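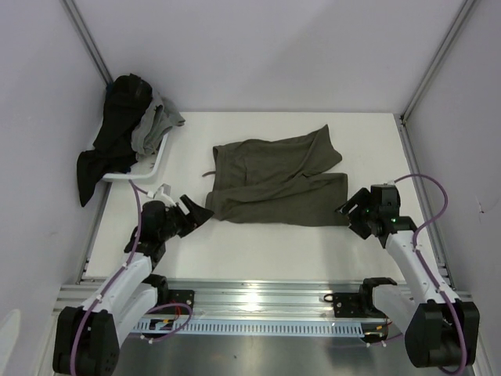
Drawstring keeps vanishing into the waistband

Posted in Clothes and Mending by Findel

Hello all. I have a pair of soft dark green trousers with a drawstring waist, the sort you live in at weekends, and I'm fed up with them. Every time they come out of the machine one end of the cord has crept back inside the waistband, and I spend the next ten minutes pinching it along through the fabric. Last month it came out altogether and I had to rethread the whole thing at the kitchen table with my reading glasses on. I wash at 30 if that makes any difference. Is there a trick to this, or do I just give in and buy elastic ones? I'd be sorry to, as they're otherwise the comfiest things I own.

2 replies

Mbeki
Oh, please don't give in, it's such an easy thing to cure! Lay the trousers out flat and pull the waistband to its full width, then even up the two ends of the cord. Find the middle of the back and put a few stitches straight down through the band and the cord together, using thread that matches the cloth. My mother did this to every pair of pyjama bottoms in the house and I've carried on doing it — I can't remember the last time I lost a cord. You can still tie and loosen the front as normal.

While you're at it, put a good fat knot in each end, and check it's bigger than the eyelet (I once did a whole evening's worth of neat little knots that slipped straight through). Before washing I also tie the ends in a bow and turn the trousers inside out.

If you do have to rethread, a safety pin through the end of the cord is the usual way, but a big one, please. The tiny ones come open halfway round and then you're really in a pickle. I've also used a drinking straw, with the cord pushed up inside and stapled, and it slid round beautifully. Do let us know how you get on, Findel!

Randach
Stitch at the back, yes. Or just take the cord out before you wash them. I did that for a bit, then lost the cord.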